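Geltlow Remand Hearings Table
README and data card

Purpose
The Geltlow Remand Hearings Table records the outcome of bail and remand hearings held in the courthouses of the Geltlow and Memon districts. It was compiled by the Skorkano Justice Records Office for use by researchers, legal clinics and court planners who need to know how long people wait in custody before a first decision on release.

Scope
The table covers 18 courthouses and 91 weeks of sittings. Each row is one hearing. A person who appeared more than once has more than one row, linked by the field person_key. Youth court matters are excluded, as are hearings closed by order of a judge. Appeals against a refusal of bail are held in a separate file, which is not part of this release.

Files
hearings.csv – the main table, one row per hearing
courts.csv – courthouse codes, district and sitting days
conditions.csv – release conditions, one row per condition
codes.txt – meaning of all coded values

Main fields
hearing_id: a number with no meaning outside this table
person_key: a scrambled key, replaced at each release
court_code: see courts.csv
days_held: whole days between arrest and hearing
counsel: own lawyer, duty counsel, none, or not recorded
outcome: released, released with conditions, detained, or put over
surety: yes, no, or not recorded

How the records were gathered
Clerks at each courthouse sent a copy of the daily list and the signed result sheet. Staff entered both by hand, and a second person checked every result sheet against the entry. Where the list and the sheet disagreed, the sheet was followed. Paper from the Memon registry was scanned before entry, and part of it was hard to read; unreadable values are marked "not recorded" and have not been guessed.

Known problems
Jundberg courthouse sent no result sheets for 3 weeks in February. Its hearings for that period appear with an empty outcome and should be left out of any rate. The field days_held counts part days as whole days, so a person arrested in the evening and heard the next morning has a value of 1. Matters put over at the request of the defence cannot be told apart from those put over by the Crown. Home address, income and health were never collected.

Privacy and permitted use
Names, birth dates and file numbers were removed before the table left the registry. Users must not try to identify any person, and must not join the table to police or media records for that purpose. Results based on small groups should be combined before they are published. The table may not be used to score or rank individuals for release decisions.

Changes in this release
Condition codes for curfew and house arrest, formerly merged, are now separate. Duplicate rows from the Geltlow night court were removed. Keys from earlier releases will not match.

Corrections
Errors may be reported in writing to the Records Office, quoting the hearing_id. Reports received by Fri 23 May will be considered for the next release.

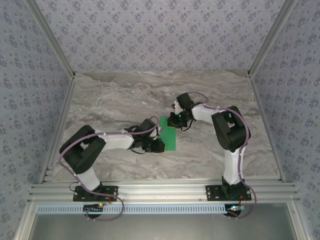
Skorkano Data Papers, No. 109

Reuse with credit to the Skorkano Justice Records Office is permitted under the terms set out in this file.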